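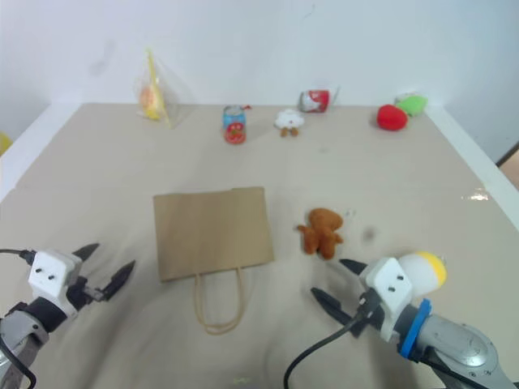

Finally got to Rampersad last night, the place on the corner in Pramwood with the green awning. Eight seats at the counter, no sign on the door. I like a plain room, and this one is very plain. Think of a white wall behind a beige tabletop and you have the color scheme. All the attention goes to the plates.

---

Two menus, short and long. I took the long one. You pay when you book and the cost of wine is extra. They answered my email about shellfish the same day.

---

First thing out was a smoked eel tart, one bite, with apple. Very good. Then a cold tomato broth that I would have skipped. Late in the year for tomatoes and it tasted like it.

---

The turbot was the best fish I've had since May. Cooked on the bone, carved at the counter, served with a butter sauce and a few capers. Skin crisp all the way across. I asked for more bread to finish the sauce and got it without any fuss.

---

Duck next. Breast a little chewy, leg excellent. The leg came in a small bowl on the side with lentils, and I'd order a full portion of that if they sold it.

---

Wine: I had 2 glasses of the Peludon white and one red I forgot to write down. The list is long for a place this size. The last page says 908 bottles in the cellar. Prices are fair at the low end and climb fast after that.

---

Dessert was a fig leaf ice cream with a warm almond cake. No complaints. The petits fours were ordinary, and the coffee was weak.

---

Service is mostly Hashini Ekanayake, who used to run the floor at Voladix before it closed. She remembers what you ordered and doesn't give speeches about it. Pacing was slow between the fish and the duck, maybe half an hour.

---

Someone asked about the bill. 739 for two with wine and tip. I'd go back for the turbot and take the short menu next time. They release tables at noon on the first of the month, and the early seating goes last.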